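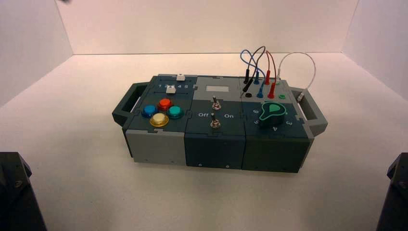 The box on a white tabletop, with its numbered slider and a carrying handle at each end.

Wednesday
By the music desk
Last updated: 4.10 pm

Diekmann have been a four-piece for most of their life as a band, apart from one winter when the bass player was working away and they got by with a keyboard. They are back to full strength, and in April they put out their second record, Etdale, named after the village where the singer grew up. We spoke to her in the café next to the rehearsal rooms in Hadberg, before the others turned up.

The first thing she wanted to talk about was the drive. The band had played the Sava, a club on the coast, and come home the same night.

"It rained the whole way there and the whole way back," she said. "The van has one wiper that works properly and it's on the passenger side. I was driving, so that was no help to me."

The Sava holds 200 people. She thought it was a good crowd for a week night, though quiet between songs. "You finish a song and they clap, and then they wait. At home somebody would be shouting for the old ones by then. I ended up talking too much. I told them about my nan's greenhouse."

Etdale was recorded in a village hall, mostly live, with the drums at the stage end and the amplifiers in the kitchen. The hall cost them less than a studio would have, but they had to stop at teatime for the judo club. The whole record came in at 3,000 pounds, with mixing. Their first one cost 2,000 and she does not like how it sounds.

"We were frightened of it," she said of the first album. "Everything was done to a click and then tidied up afterwards. I can hear us being careful. On this one the drummer speeds up in nearly every chorus and we left it alone."
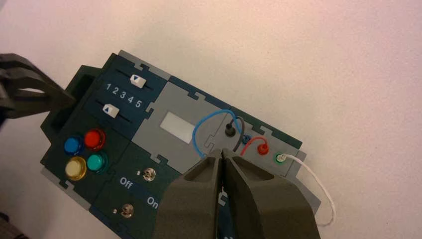

She writes the words and the guitarist writes most of the tunes, usually months apart. He sends her recordings made on his phone, with no titles, and she keeps the ones she finds herself humming at work. The slow song that closes the record sat on her phone for 2 years before she found anything to put to it.

"It's only got three chords and I kept thinking it needed a fourth," she said. "Then I had a bad cold and couldn't reach the high part, so I sang it low, and it was fine as it was."

There will be more dates in the autumn. The band all have jobs — hers is in a school office — so they play at weekends where they can and take a day's leave where they can't. She would like to go back to the Sava, and she would like a different van. The guitarist wants to bring the keyboard along again, which means finding somewhere to put it.

At that point the drummer came in looking for the key to the rehearsal room. She had it in her coat. They were going to run through the new set twice and then try a song they haven't played since the first album, if anyone could remember the middle part.

Etdale is out now on CD and download.

This site uses cookies to remember your settings. By continuing to browse you agree to their use.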